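About Gidar

Hi! I run Gidar, a tiny shop that tries out grippers and arms in simulated kitchens, so you don't have to buy three and regret two. I've logged 863 trials so far (almost all of them with parallel fingers, my soft spot). The Jetik and the Vik get the same 24 tasks each, and I write up whatever happens, fumbles included.

Simulated kitchen, gripper work:
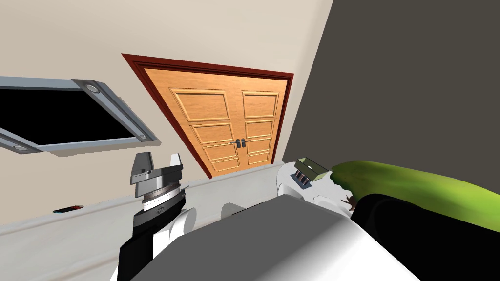
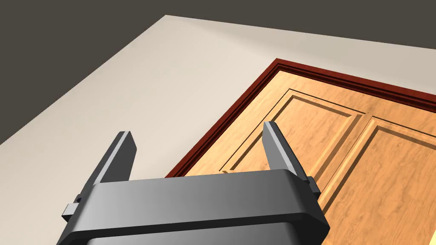 Next up is the Lolia controller, which I hope to have written up by September. Got a gripper you're curious about? Drop me a line!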